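Vircombe Shared Workshop: Bin-Picking Build Enters Second Phase
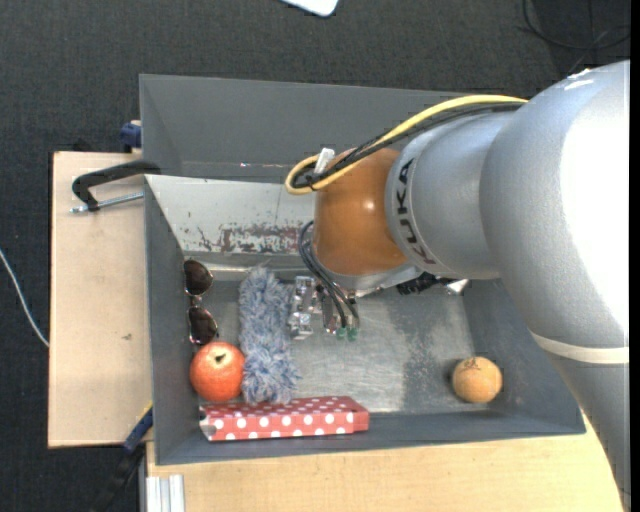 The members' automation project has completed its first 90 hours of bench time and will continue through June. The current phase concerns the picking of mixed household objects from an open bin. Items of differing shape and texture have been selected so that the grasping software is not tuned to a single kind of part.

The build log, maintained by the Hundley group, now records 3733 attempted picks, of which 2186 were successful. Soft and fluffy articles remain the most difficult. Revised finger pads are being prepared at the Inamden bench.

Members wishing to observe may attend the evening session at 7 p.m. Attendance is limited to 10 persons, and safety induction is required. Applications should be submitted at the front desk.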